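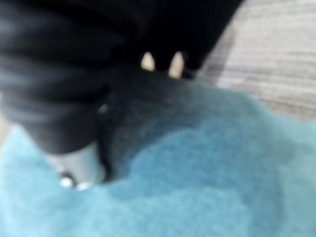

**Figure 1.** Gripper with black ridged covering and pale fingertips at turquoise plush fabric and a gray fuzzy piece.

## 3. Equipment Planning and Budget

### 3.1 Purpose

This section sets out the purchases requested for the second half of the Zondari soft-object handling project. The project team consists of Lev Karpenko, Rangi Te Moana and Fletcher Kerslake, under the supervision of Delwyn Tuhiwai. Figures are given as shares of the equipment allowance, as the department requires at this stage.

### 3.2 Gripper parts

Plush and other deep-pile fabrics place particular demands on the fingertips and on the arm covering. The team reviewed two suppliers, Treltoron and Imow. Treltoron sells fingertips in sets of 12 and ships within four weeks. Imow sells them singly at a lower unit price, but shipping is charged on each order.

The team recommends one Treltoron set and one spare covering. Together these account for 40 percent of the allowance. Fletcher Kerslake will keep the parts log and record each replacement, so that next year's request can be based on measured wear. No such record was kept in the first term, and the quantities in this request are therefore estimates.

### 3.3 Camera and mounting

Close-range images lose much of their detail through blur. Two remedies were considered: a replacement wrist camera with a shorter focusing distance, and a second, fixed camera beside the table. The fixed camera is less expensive and can be shared with other groups - it would not, however, improve the close view. The team requests the replacement wrist camera and defers the fixed one.

### 3.4 Test objects

Plush items will be bought locally from Ejigu. The order covers short-pile and long-pile fabrics in several colors. Used items will be retained for repeat trials.

### 3.5 Schedule and approval

Orders should be placed by the first week of May. Installation and calibration are expected to take over 45 hours of bench time, divided among the three students. Belmiro Antunes has reviewed the quotations and asked that the camera be ordered first, as its delivery date is the least certain. The remaining orders will follow once that date is confirmed.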